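关于我们

Griltstead 是一家音乐剧及歌曲剧场制作公司，主要业务为既有歌曲目录的舞台改编、管弦乐重新配器，以及中小型剧场的巡演授权。公司办公室与排练厅设在 Iltemport，乐谱部与制作部在同一楼层办公。

业务范围

一、曲目改编。接受版权方或剧院委托，将某一作曲者或词曲组合的作品整理为七十至一百一十分钟的无台词或少台词演出。工作内容包括选曲、定调、串联段落写作、声部分配及总谱制作。改编前须取得戏剧性使用权的书面许可；仅持有音乐会演出许可的项目不予立项。

二、配器。标准编制为 7 人乐队：键盘两名，吉他、低音提琴、打击乐、木管兼奏、大提琴各一名。另提供 3 人缩编版，适用于没有乐池的场地。两种版本共用同一套声乐谱，小节编号一致，演员更换场地时无须重新背谱。

三、授权与租谱。现有可租用分谱 3,037 份，均已完成电子化校对。租期自首次排练日起算，至末场演出后第十四日止。纸质分谱须按原装袋顺序归还，铅笔标记应擦除，不接受墨水笔标记。
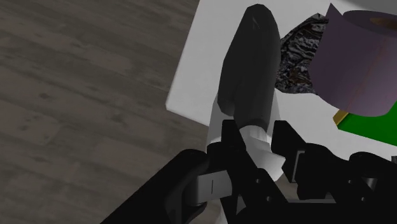
四、巡演技术支持。随总谱提供的文件包括灯光提示表、无线话筒分配表、换景时序表和音响输入清单。提示编号按曲目顺序排列，各曲之间预留空号，供驻场舞台监督增补。演出节拍音轨仅用于含预录和声的曲目，其余曲目由键盘一兼任指挥。

制作系列

Solanki 系列收录单一作曲者的专场，演员四至六人，适合 100 座左右的黑匣子剧场。Pletell 系列以词作者为线索，同一歌词的不同谱曲版本可在一场内并列演出，对演员的音域要求较高，选角前请先索取音域表。两个系列均不设固定布景，场地方可自行设计，但不得改变曲序。增删曲目或转调超过大二度，须另行书面申请。

工作流程

委托项目分为选曲会、试唱、工作坊和定稿四个阶段。试唱只用钢琴伴奏，配器在工作坊结束后开始。定稿后的修改以勘误页形式发出，每年十月合并入新版总谱，已租用旧版的剧团可免费更换。

试谱与查询

试读谱每个项目限借一份，含声乐谱和曲目说明，不含分谱。排练厅每周四下午开放阅谱，须提前预约。授权申请请注明场地座位数、预计场次、票价区间及所需编制，资料不全的申请将退回补充。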